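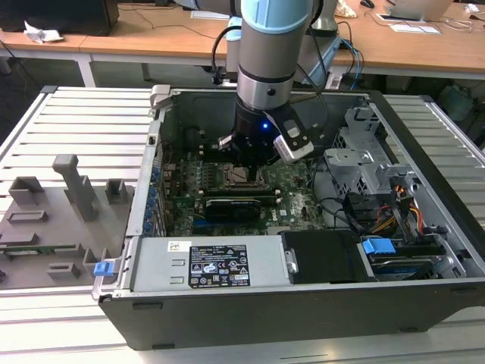
ふたのあいたパソコンの上におりてきたロボットアーム

ロボットのせわをする仕事

パソコンを分解したり、部品を入れかえたりするロボットがあります。ゲシン工房では、このロボットに「ベビコ」という名前をつけています。ベビコは毎日、古いパソコンを相手に練習をしています。でも、スイッチを入れるだけでは仕事を始められません。人がじゅんびをして、手入れをして、こわれたら直します。このページでは、その仕事をしょうかいします。

ロボットの体

ベビコの体は、人のうでににています。台にしっかり固定された根もとがあり、そこから関節がいくつもつながっています。関節の中にはモーターが入っていて、一つずつ決められた角度に曲がります。

いちばん先には「グリッパー」がついています。物をつかむための手です。写真のグリッパーは黒く、その下に金属の指が2本のびています。前がわでは小さな青いランプが光っています。

グリッパーの横には、白と黒のカメラがついています。手首のカメラは、手といっしょに動きます。部品に近づくほど、その部品が大きくうつるので、細かい場所を調べるのに向いています。

朝のじゅんび

係の人は、朝8時半に作業台の前に来ます。最初にするのは、台の上をかたづけることです。ねじが1本落ちているだけでも、パソコンがかたむいてしまうことがあります。

次に、パソコンを横にねかせて、台に置きます。横にねかせると、マザーボードという大きな板が上を向きます。マザーボードは、いろいろな部品をつなぐ板です。写真のマザーボードは緑色で、白い字で「DELL」のロゴが入っています。

パソコンのとなりには、部品を立てたり、はさんだりする灰色の台を置きます。このような台を「治具(じぐ)」といいます。3Dプリンターで作ったもので、みぞや出っぱりがついています。部品の場所がいつも同じなら、ロボットはまよわずに取りに行けます。

位置を教える

ロボットは、自分の手がどこにあるかを数字でおぼえています。ところが、人が台を少し動かすと、その数字と本当の場所が合わなくなります。

そこで、「キャリブレーション」という作業をします。日本語では「校正(こうせい)」です。まず、ロボットの指を決まった目じるしまで動かします。指の先が目じるしからずれていたら、その分だけ数字を直します。カメラについても、同じように調べます。

写真では、指の先がCPUソケットのあたりのすぐ上にあります。CPUは計算をする部品で、ソケットはそれを取りつける場所です。ソケットの中には、とても細いピンがならんでいるものもあります。強くおすと曲がってしまうので、このあたりではアームをゆっくり動かすように決めています。

手入れ

うでにそって、黒いケーブルが通っています。電気や信号を送る大事な線です。ケーブルが短すぎると、うでが曲がったときに引っぱられます。長すぎると、まわりの物に引っかかります。係の人はアームをゆっくり回しながら、ケーブルのたるみを見ます。

指の先は、使っているうちにすりへります。ベビコの場合、3,000回つかんだら指を新しいものに取りかえます。ねじをゆるめて古い指を外し、新しい指をつけたら、もう一度キャリブレーションをします。取りかえた日は、ノートに回数を書いておきます。前のページには「1,540回、左の指に小さなきず」というメモがのこっています。

カメラのレンズは、やわらかい布でふきます。指のあとがつくと、絵がぼやけるからです。

止まってしまったとき

ベビコは、思ったより強い力がかかると、自分で止まります。そして画面に番号が出ます。たとえば「167」は、指がとじきらなかったという知らせです。「566」は、カメラの絵がとどいていないという知らせです。

167が出たら、指の間に何かはさまっていないかを見ます。566が出たら、カメラのケーブルのさしこみ口をたしかめます。どちらの場合も、手を入れる前にかならず動力を切ります。止まって見えるロボットも、急に動きだすことがあるからです。

直ったら、はじめは何も持たせずに動かします。それから、いらない部品で一度ためします。うまくつかめたら、もとの練習にもどします。

ことばのメモ

グリッパー:ロボットの手。物をつかむところ。
治具:部品を決まった場所に置くための道具。
キャリブレーション:ロボットの数字と、本当の位置を合わせること。
マザーボード:パソコンの部品をつなぐ大きな板。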